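Chapter 4
Lending the Robot Your Hands

If you have ever taught a child to tie a shoe, you already know most of what this chapter is about. You could explain it for an hour, or you could take hold of the laces and do it slowly, and then do it again (and again!) while small eyes follow along. We will spend these pages guiding a robot through a sorting job by remote control, putting small parts into a tray, and saving each run as a lesson. Our first set had 300 of them, and I remember every clumsy one fondly.
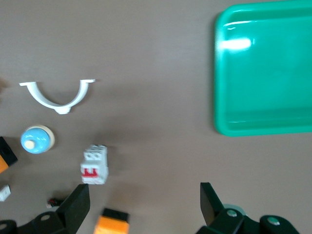
Slow down before you close the fingers, Shobha Sastry wrote in the margin of my early draft, and let the robot learn your patience along with your path. I have kept her note beside me ever since, and we begin with the approach.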